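Autumn Study Series: Reading the Parables in Their Setting

The Adult Education Office of Willska Seminary is pleased to announce that its autumn study series will be devoted to the parables of Luke's Gospel. The course opens in September and is offered to lay readers, preachers and teachers in all 77 congregations of the district. No knowledge of Greek is required.

Luke places many of his best-known parables within the long journey to Jerusalem, which begins at 9:51. Participants will consider how that setting shapes the stories. The parable of the Good Samaritan, for instance, answers a lawyer's question about the identity of his neighbor, and the three parables of chapter 15 are told in reply to complaints that Jesus eats with sinners. Each session will begin with the verses on either side of the assigned parable before turning to the parable itself.

Sessions begin at 7:00 p.m. and last 90 minutes. They will be held at the Kaklow campus, in the lecture room on the ground floor. Congregations at a distance may follow the series from the Cornov study center, where a local leader will guide discussion using the same materials. The printed study guide runs to 81 pages and includes a short bibliography. Copies may be requested from the Office at no charge to registered participants.

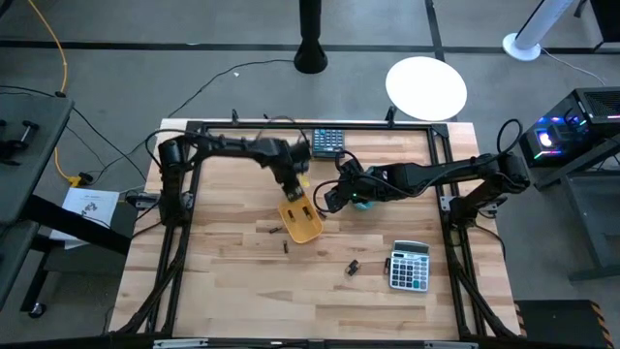 The fourth session takes up the lost coin (Luke 15:8-10), the shortest of the three parables in the chapter and the one most often passed over in preaching. The woman has ten drachmas and loses one. She lights a lamp, sweeps the house and searches until she finds it. A drachma was a small thing, as easily overlooked on an earthen floor as the two little dark objects in the yellow tray would be if they lay there instead. Leaders are asked to have the group read verses 1 and 2 aloud before discussing the woman's search.

The series is supported by a grant of $3000 from the Kjærgaard Fund for Biblical Studies, which covers printing and the travel costs of session leaders. Registration forms are available from congregational offices and should be returned to the Adult Education Office before the first session.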